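Irdale Beverage Licensing
29/10/2021

Short thread on the draft rule for on-premises delivery permits, which went out for comment this week. I read the whole text so you can skip to the parts that matter. 1/

Background: the temporary order that let bars and restaurants sell sealed mixed drinks to go lapsed in June. License holders have been operating under a grace letter ever since. The letter has no statutory basis that I can find, and the draft doesn't cite one. 2/

The draft replaces the letter with a permit. It attaches to the existing license, runs for two years, and does not transfer on sale of the business. If you buy a bar, you apply from scratch. 3/

Section 5 is where most of the comments will land. It defines a "sealed container" as one with a tamper-evident closure applied by the licensee. Lids with a straw hole are out, taped or not. Factory-sealed cans are covered by a separate paragraph and nothing changes there. 4/

Krystyna Gajewski at the Conneely office asked whether a heat-shrunk band counts as a closure. The draft says "closure or seal" in one place and "closure" alone in another. I read it as yes, but she should ask for the wording to be matched. 5/

Food requirement: each order has to include a meal item. "Meal item" is not defined. The lapsed order had a definition - prepared on site, not prepackaged - and its removal looks like a drafting slip to me. Chips and a cookie may or may not qualify. 6/

Delivery drivers: must be 21, must complete server training, must scan ID at the door. Third-party apps need their own registration. Luveo has already filed a comment objecting to the scan requirement on data retention grounds. Their argument is narrow and worth reading. 7/ 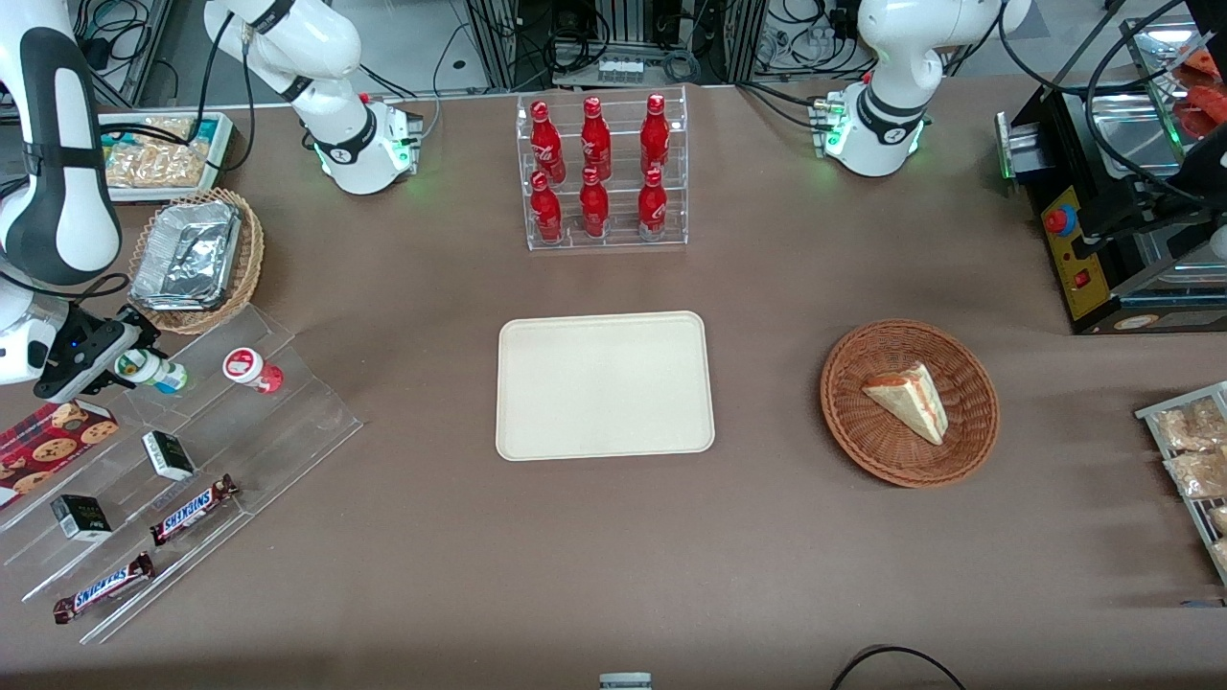

Policy & Licensing Desk, Hisance Hospitality Association

Fees. The permit is priced by seating capacity in three tiers, and the lowest tier stops at 13 seats. Malachy Hegarty pointed out that outdoor seats approved under the patio program get counted, so a very small place can land in the middle tier. The fix is one sentence in the definitions. 8/

Enforcement: a first violation is a written warning, a second suspends the delivery permit only, a third goes against the underlying license. The draft does not say whether warnings expire. Polyxeni Panagiotou's memo suggests a two-year lookback. I'd support that. 9/

How to comment: in writing, to the rules clerk, citing the section number. Form letters are logged as a single comment. The window is around 5 weeks. 10/

Corrections to Dulce Beltrán, who keeps our marked-up copy of the draft. She will post the section-by-section table when it's done. 11/11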